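Zunport fruit-sorting set, README
by Bethel Tamiru
6 December 2024
4 comments

This is the data card for the Zunport arm, built on a bench in the shared workshop at Prirkport. It covers 2148 recorded attempts at putting toy fruit into a bowl. Wenche Hellström wrote the logging script; I did the wiring and most of the swearing.

Please read the numbers with some suspicion. I do. The success flag is set by whoever was at the keyboard, and two people don't always agree on what "in the bowl" means. Fruit that bounced out again was sometimes marked as a success – I have fixed the ones I caught. 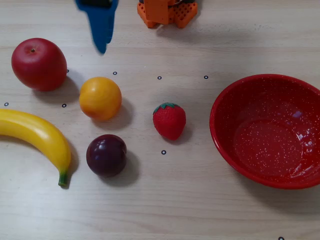 Can I train on this and expect it to work on my own arm?

I wouldn't count on it. Everything was recorded on one table with one set of plastic-looking produce, and a policy that handles a fake strawberry may be hopeless with a real one. Try it on your own bench before you believe any score, including ours.

Known problems

Attempts 2000 to 2148 were logged after the Alemneh controller was swapped in, so their timing differs from the rest. Don't mix them without checking. Joint readings drop out now and then, and the gaps are left as blanks. The banana is a bad test of grip in my opinion, but Wenche wanted it kept.

The old Daso format from April still loads, slowly. I plan to remove it.

Contact: Bethel Tamiru, Prirkport workshop | © 2024 Zunport | Back to top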